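Projektbericht: Zweiarmige Sortierzelle für Stifte, Eigenbau in der Gemeinschaftswerkstatt

Zwischenstand September

1. Ziel

Im Projekt Flarkbridge bauen wir eine offene Zelle mit zwei kleinen Roboterarmen, die einfache Gegenstände greifen, ablegen und bündeln soll. Vorgabe der Betreuung war, dass alles mit den Mitteln der Werkstatt entsteht und später von anderen Gruppen weiterbenutzt werden kann.

2. Aufbau

Das Gestell besteht aus Aluminiumprofilen. Die Wände sind mit einem Terrazzomuster bezogen, der Tisch hat eine Marmoroptik. Wir haben absichtlich keinen einfarbigen Hintergrund genommen, weil die Erkennung auch auf unruhigen Flächen funktionieren soll. Beide Arme sitzen an der Vorderkante. Die Netzteile kommen von Lolent, die Steuersoftware läuft unter dem Namen Colier auf einem gebrauchten Rechner. Die weißen Halterungen an den Greifern sind 3D-gedruckt. Die erste Version der Halterung ist zweimal am Schraubenloch gerissen, danach haben wir die Wandstärke erhöht.

Jeder Greifer trägt eine kleine Kamera. Dazu kommt eine feste Kamera mit Blick auf die ganze Arbeitsfläche.

3. Versuche mit Markern

Als Testobjekte dienen Marker in Gelb, Rosa und Blau. Sie sollen parallel nebeneinander liegen. Eine kleine rote Schachtel bleibt als Störobjekt auf dem Tisch und darf nicht berührt werden. 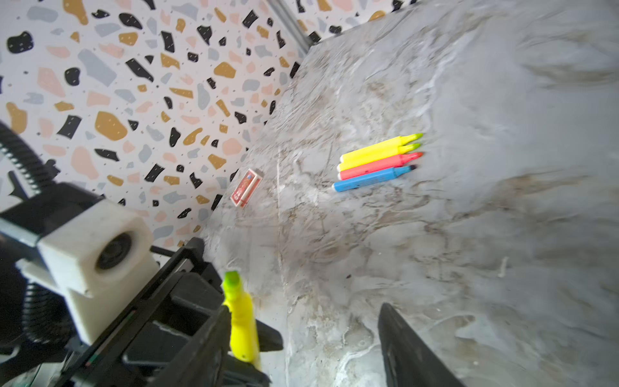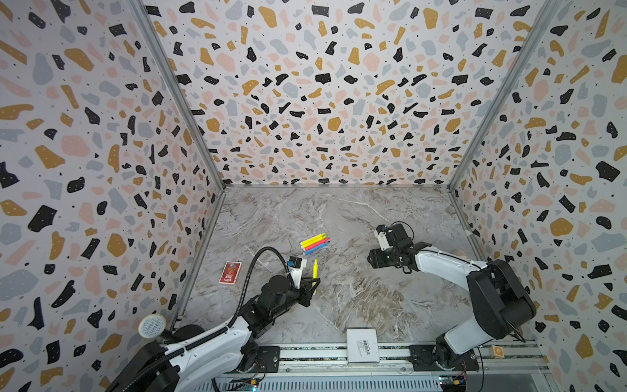
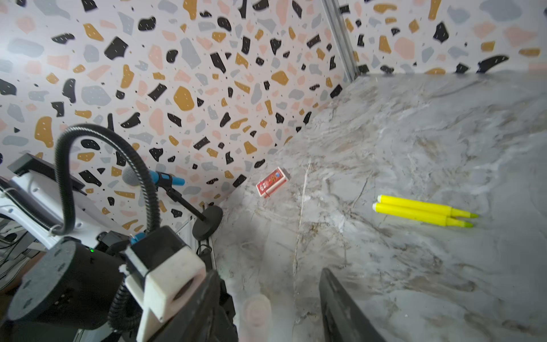 Marker und rote Schachtel auf der Arbeitsfläche

Ein Durchlauf wird nach 20 Greifversuchen beendet, auch wenn noch Stifte falsch liegen. Von 2.525 aufgezeichneten Greifversuchen konnten wir 2.260 auswerten. Beim Rest fehlte mindestens ein Kamerabild, meistens nach einem Neustart der USB-Verbindung. Die Ablage gelang in rund 78 Prozent der ausgewerteten Fälle.

Die häufigsten Fehler:
Der Stift rollt beim Öffnen des Greifers weg.
Der Finger setzt zu tief an und schabt über die Platte.
Zwei Stifte werden gleichzeitig gefasst.

Das Wegrollen ließ sich verringern, indem der Greifer langsamer öffnet und der Arm danach kurz stehen bleibt. Für das tiefe Aufsetzen haben wir die Tischhöhe neu eingemessen, und zwar an allen Ecken einzeln. Die Platte liegt hinten etwas höher als vorne.

4. Offene Punkte

Die Kabelführung am linken Arm muss noch geändert werden. Der Wellschlauch ist zu lang und schwingt bei schnellen Bewegungen nach. Für den Ersatz ist ein kürzeres Stück bei Okoro bestellt. Die kleinen Platinen an der Vorderkante bekommen ein Gehäuse. Außerdem fehlt eine Anleitung für das Einmessen der Handkameras, bisher steht das nur in unseren Notizen.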